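Pink bowls, and the end of the big cupboard clean-out

Monday, March 23, 2026

I said back in January that I would write up the kitchen cupboards once they were finished. They are not finished, but the bowls are, so I'll do the bowls.

For anyone who missed the earlier post, we moved to Barnusgate with two households' worth of crockery and put all of it away without getting rid of a single piece. The cupboard to the left of the stove held the bowls. There were cereal bowls, soup bowls, a stack of glass ones that came with the flat before last, a few plastic ones with chewed edges from the dishwasher, and one very large one that only fit if you put it in sideways. Getting a bowl for breakfast meant lifting six others out first and putting them back with one hand while the toast burned.

I took everything out over a weekend and sorted it on the floor. Anything chipped went in the bin. Anything we hadn't used since the move went in a box for the op shop, and the box was heavy enough that I had to split it into two. That left a serving bowl, the soup bowls, and no everyday bowls that either of us liked.

So I bought some. The pink ones come from Gamari, the homewares place on the corner past the chemist. I had walked past them in the window for weeks. They are ceramic, a dusty salmon sort of pink, round and fairly deep, with a smooth rim. I don't own anything else pink and I wasn't sure about the colour until I saw them on something white.
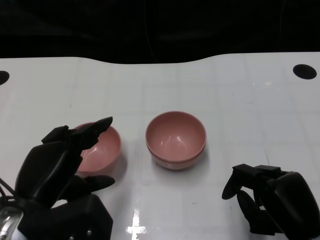
The pink bowls on the white tabletop.

I'm happy with the colour. In the shop, under yellow lights, they looked closer to orange, and I nearly went for the grey. On white they are softer than that. The glaze does catch the light on the inside, so if you prefer a completely flat finish they won't suit you.

A few things I checked before buying, which might be useful if you are choosing bowls yourself.

Depth. Our old cereal bowls were wide and shallow, and milk went over the side whenever anyone carried one to the couch. I wanted something you can walk with. These come up high enough that a normal serve of porridge sits well below the rim. I measured 300 grams of leftover soup into one and had room for bread on top.

Width. The shelf in that cupboard is narrower than it looks from the outside because of the hinge. I measured it with a tape, wrote the number on my hand and then washed my hands, so I had to go home and measure it again. The bowls are 163 mm across. That lets me put two stacks next to each other with enough space to get my fingers down between them.

Stacking. I tried this in the shop and nobody seemed to mind. Some bowls look as if they will stack and then sit at an angle, and the top one slides off the first time you shut the door too hard. These sit level. They also come apart again without sticking, and the glass ones never did that.

The base is the other thing I look at. A bowl with a tiny base tips when you rest a spoon on the edge. I always turn bowls over before I buy them, and I'd recommend doing it even if you feel silly in the shop.

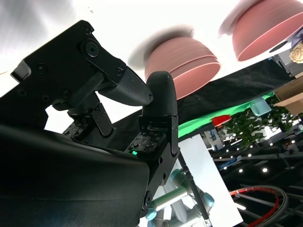
From underneath, where you get the bands around the side.

I like those bands more than I expected to. With a bowl sitting on the table you mostly notice the inside and the rim, but when you're washing up you have the outside in your hands, and the ridges give wet fingers something to hold. The lower edge of the old plastic ones was as slippery as soap.

They have been through the dishwasher every night since I brought them home and I can't see any change to the glaze. I put them on the top rack, leaning back, with the mugs along the other side. On the bottom rack they hold a puddle of water in the base that goes down your sleeve when you unload. I have started wiping the bases with a tea towel before they go on the shelf, which takes a few seconds.

In the microwave they get warm but not so hot that you need a cloth, at least for porridge. Soup is a different matter and I use a cloth for that.

We keep two out for the morning. Everything else lives in the cupboard, and those two stay out with the spoons so whoever is up first doesn't need to open a door. This started because I was lazy about putting them away, and now it's just where they go.
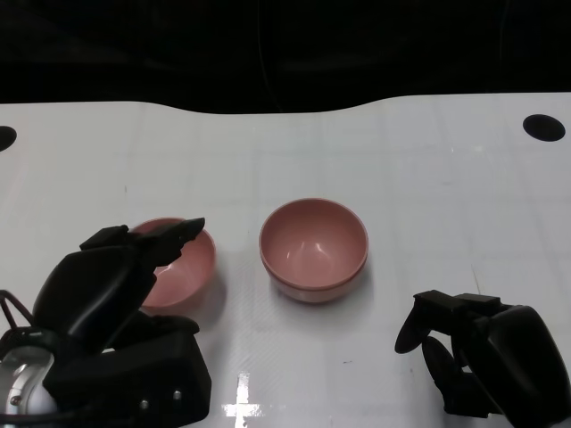 Side by side, as they sit most mornings.

The cupboard itself now has a lot of air in it. I lined the shelf with the ribbed matting from Clornora that I had left over from the drawers. It comes on a roll and you cut it with scissors. Mine was a bit short, so there is a bare strip at the back where I keep the serving bowl. I meant to buy another roll, but the bare strip hasn't bothered me enough to make the trip.

The very large bowl that used to go in sideways has moved to the top of the fridge and holds onions. I know onions are supposed to go somewhere dark. They get used up quickly here.

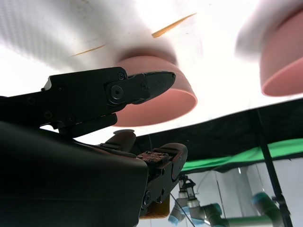 I did think about getting a second colour to go with the pink. Gamari had the grey, a dark green and a cream, and the cream would have been the sensible match. In the end I decided one colour was easier. If one breaks I can replace it, and I don't have to think about which stack it belongs in. We'll see how I feel by winter.

Next is the cupboard above the kettle, with the tea, the vitamins and the tin marked Yadav that used to have spices in it and now has batteries, rubber bands and a key that doesn't open anything we own. I have opened that door twice this week and closed it again. I want to get a second shelf in there first, and for that I need to find the drill bits, which are in one of the boxes in the hall.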